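Pinham Boards > Manipulation > Learning from demonstration
Thread: Contact-phase relabeling for deformables, does it hold up outside the lab?

jpostma
I have been trying to reproduce the relabeling result from the Emham workshop report and would like to compare notes. The claim, for those who have not read it: if you take hand-held gripper demonstrations, split each one at first contact, and replace the commanded width after contact with the measured width, the learned policy stops over-closing on soft objects. They report the effect mainly on sponges and folded cloth.

I have 181 demonstrations on foam packing sleeves, all picked up off a counter and put in a bin. Policy is a standard diffusion head, 16-step action chunks, wrist view only. With the relabeling I see less over-closing, as claimed. I also see a new failure where the fingers stop early and the sleeve slides out during the lift. Has anyone else seen this?

w_hermans
Yes. Measured width lags the fingers on anything compressible. If you cut at first contact you are training on the lag. We moved the cut point to where the width derivative drops under a threshold and most of the slip went away.

jpostma
What threshold, and computed over what window?

w_hermans
Five samples, centered. The threshold depends on your encoder noise so mine will not help you. Plot the derivative for ten episodes and you will see the knee.

MarloesN
I don't agree that the cut point is the main issue. A foam sleeve has no real width. It goes from an open tube to a narrow bundle with very little force in between, so width is close to uninformative once the pads have it. You could put the cut anywhere in that range and the label would still not say whether the grasp is going to hold. What you want after contact is some proxy for force, even a poor one such as motor current on the robot side.

w_hermans
The demonstrations are hand-held. There is no motor current in them.

MarloesN
I know. My point is that the data does not contain the variable you need, and relabeling cannot put it back.

asrivastava
Partly true. The wrist view contains some of it. On our sleeves the amount of foam bulging past the fingertips tracks how hard it is being squeezed, and the encoder seems to pick that up if the crop keeps the region above the tips. We lost this when we downsampled too far. At 60 pixels on the short side the policy behaved as if it were blind after contact.

jpostma
That is useful. My crop is centered on the pads and throws away most of what is above them. I will rerun with the full view.

Small question on collection. Did you gather in one place or several? Mine are all from a single bench with a gray mat, and I suspect the early stop is partly the policy reading the background.

asrivastava
Several. Mostly home kitchens, 524 episodes after filtering, and we left the counters as people had them. Groceries, bags, boards, whatever was there.

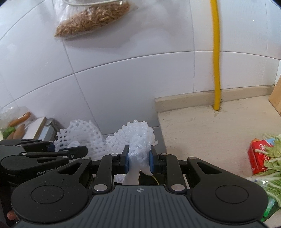
Glossy tile was the hardest background for us, because the pose tracker drifted when it filled the view. We dropped episodes where the drift at the end of the trajectory was over our limit. That removed more tile episodes than anything else, so the final set is a bit biased toward the easier rooms. I would report that if I wrote it up.

MarloesN
And the white foam against white tile? I would expect segmentation-based methods to fail there.

asrivastava
We don't segment. The blue pads give enough contrast to locate the grasp region. For the foam itself I have no good measure of how well it is seen.

w_hermans
Then the bulge argument is a guess too.

asrivastava
It is a hypothesis with one ablation behind it. Masking everything above the fingertips at test time brought the early stops back. Masking a patch of the same area elsewhere did not. I would not call that a guess, but it is one object class.

hjansen
Jumping in from the Anow side. We ran both cut rules, first contact and Wouter's derivative rule, on the same data with 500 rollouts split evenly between them. The derivative rule was better on sleeves and slightly worse on sponges. My reading is that sponges push back early, so waiting for the knee keeps too much of the commanded width. A rule per material would fix it but then you need to know the material.

MarloesN
Which is the force problem again.

hjansen
Agreed, though I would still use the derivative rule if I had to pick one for foam.

jpostma
Plan for now: full view, derivative cut, same 181 demonstrations, then a second run with the test-time mask from asrivastava. If the early stops go away with the crop change alone I will leave the labels as they are. Results should be up before the end of August, bench time permitting.

w_hermans
Post the derivative plots as well, including the bad ones.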